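Practice Kitchens

Grarus builds its kitchens in software. At the company's Mastwood office, operators steer a simulated arm through small household jobs, and every run they approve becomes an example for a learning system called Apaza.

The team has 776 approved runs so far, spread over 114 kitchen layouts. An operator gets 60 seconds per attempt. Cups and sinks come up often.

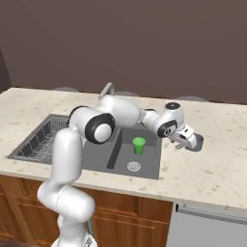 Runs with long pauses are thrown out, as are those where the arm bumps the counter. Colors and starting positions change between attempts so that Apaza doesn't learn one kitchen by heart.

Nine operators share the work in shifts. In August the company plans to try the trained system on a real arm at its Grollside workshop.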